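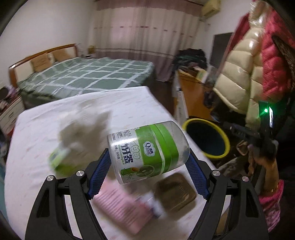 A 500-piece canister of Qinjia toothpicks, with the bedroom table behind it.

Household review: toothpicks in a plastic canister
By Reet Lapiņa, Grarotcombe Household Review
December

The toothpick canister is among the least considered purchases in any home. It is bought quickly, placed in a drawer or on a tray, and replaced when it runs out. This review assesses the type as it is commonly sold to households and guest houses: a clear plastic cylinder with a transparent lid, a printed label and a stated count of 500 pieces. The canister used was of the Qinjia brand, in a white and green label with a small illustration of bamboo on it.

The review was carried out over 4 weeks in two settings. The first was a furnished room at the Trunda guest house, where guests take most of their light meals at a small table beside the bed. The second was the staff dining room at Grarotcombe, which serves 75 people at midday. Uldis Kalniņš supervised the first setting and Dineo Magagula the second. Both were asked to record any breakage and any difficulty in opening or closing the container.

Packaging and label

The label is clear in its essentials. The product name is set in large dark Chinese characters and the count is given on a smaller line. A reader without Chinese will still find the figure of 500 without difficulty. The remaining text is small and dense, and runs vertically along one side, so that the container must be turned to read it. Mr Kalniņš considered this a weakness for older guests. The broad green band and the cartoon-style design are cheerful, and make the canister easy to find on a crowded surface.

Clear plastic has one evident merit, in that the level of the contents may be checked without opening the lid. It also shows dust and fingermarks. At the guest house the canister was wiped each morning with a dry cloth, which proved sufficient. In the staff dining room a damp cloth was needed.

Stability and storage

A narrow cylinder is not the most stable of shapes. On a bare table it stood well enough, but on a soft tablecloth it was knocked over more often than either supervisor would have wished. With the lid properly closed there was no spillage. With the lid left loose, toothpicks were twice found on the floor, once under the bed, where they are unpleasant to discover in bare feet. Households with small children or pets should keep the canister in a closed cupboard.

For a bedside or dressing table, we suggest standing it in a shallow tray together with the tissues and other small items. Guests at Trunda were more inclined to put it back when it had a settled place. A waste bin within reach of the table is also advisable, as used toothpicks will otherwise be left on saucers and window sills.

The toothpicks

Of 100 toothpicks drawn for closer inspection, 4 were split or had a blunt point. This is an acceptable result for an everyday article. The remainder were smooth to the touch and firm enough for ordinary use. Kuo-hua Mok, who assisted with the inspection, also used them to hold sandwiches and small pastries together and to test a sponge cake. They served well for the pastries. They were too short for a deep cake, and a skewer should be preferred.

The supply lasted the full period at the guest house. The staff dining room emptied its canister in the second week and was given another. Larger establishments may find individually wrapped toothpicks more suitable on grounds of hygiene, although these create more litter. Several members of staff disliked reaching into a shared container, and Ms Magagula has asked that a dispenser releasing one piece at a time be considered for the next review.

Reuse

An empty canister may be washed and kept for buttons, hairpins or cotton buds. The label on ours came away in strips and left some adhesive behind, which warm water and washing-up liquid removed after a second attempt - a modest effort for a useful small container.

Assessment

The canister is recommended for homes and small guest houses, provided that the lid is kept closed. It is recommended with reservations for shared dining rooms. Readers who wish to comment on storage arrangements may write to Gunārs Lukoševičius at the Grarotcombe office.

49 shares
4 comments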